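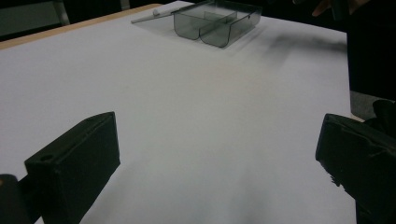
October, notebook entry, search and listings

Started the morning meaning to do one small thing (fix the sort order on the Evley results page) and ended up, as usual with me, four tabs deep in why the same cottage shows up under three different landmarks. I'm writing it all down while I still remember it, and so Gertraud Grabner can pick it up when she's back at her desk and doesn't have to piece it together from my commit messages, which I admit were not my best work today.

So, the trouble. Our lake pages pull in every rental within a set distance of a landmark. For Evley we use the boat landing, for Omine the old bathhouse. That was fine when we only had a handful of places, but the import from Nudum brought us up to 1,901 listings, and a good many of them sit on the ridge between the two towns. A guest looking for a week at Omine gets shown a cabin that is close as the crow flies and is also on the wrong side of a mountain. I pulled up the map and followed the road with my finger. It goes all the way down, past the sawmill, around the end of the lake and back up again. Lovely drive, I'm sure, but you wouldn't want to do it for a loaf of bread!

First try: swapped straight-line distance for driving time. Much better on the ridge. Terrible on the waterfront, where the houses on the little lane behind the landing are a two-minute walk from the dock and quite a long drive, thanks to the one-way street. They dropped to page three. The owners would have been on the phone by lunchtime.

Second try: took whichever was kinder, walking or driving, and capped the walk. I like this one. Ran it on a copy of the data and 38 places moved off the Omine page, and I opened every single one of them to check (coffee helped). All but two looked right to me. The two doubtful ones are both farm stays with the pin dropped in the middle of a field, nowhere near the farmhouse, so the fault is in the address and the sort is doing what it should. I've put them on the list for the owners to correct.

Then the duplicates. The Tsoukalas family rents out a house and the apartment underneath it, and they also list the two together as a single big place for reunions. Our matcher sees one address and one phone number and folds all three into one. I remember we did this on purpose last spring, when people were posting the same bungalow over and over with a different first photo. I don't want to go back to that. For now I've told the matcher to leave a listing alone if the number of bedrooms differs, and that brought back 26 places which had quietly been hidden, some of them really nice ones. I felt a bit bad about that, to be truthful. I'll write to the owners myself.

Still open: what do we say when a guest asks for a pool? Nudum counts a shared pool at the campground next door, and we never have. There are 1,300 listings with nothing filled in at all for pool, and the filter treats blank as "no," so half the nice places with pools vanish the minute somebody ticks the box. Gertraud thinks blank should show up lower down with a note saying "ask the owner." I was against it last week and I've come around. It's friendlier, and guests do ask anyway.

Also the word "house." Somebody tidied the categories and now chalets are houses but cabins are not. I've left it, I was hungry.

For tomorrow: rerun the Evley page with the new sort and compare it with the old one side by side. Mail the farm stay owners. Ask Gertraud whether the bathhouse pin ought to be moved to the parking lot, where people really arrive. Switch the test copy off before it sends anybody a booking reminder again.

We use cookies to remember your settings and keep you signed in. Accept | Manage preferences

Comments (3)

G. Grabner
Yes to the parking lot! The bathhouse door has been on the other side since they fixed it up, so the pin is wrong for walkers too. I'll take the pool filter if you take the farm owners.

ridgeroad
We rent out a cabin up on the ridge and get calls every summer from folks who thought they could walk down to Omine. Glad someone is looking at this.

Marta
Does the bedrooms rule catch studios? Ours are down as zero in some places and one in others.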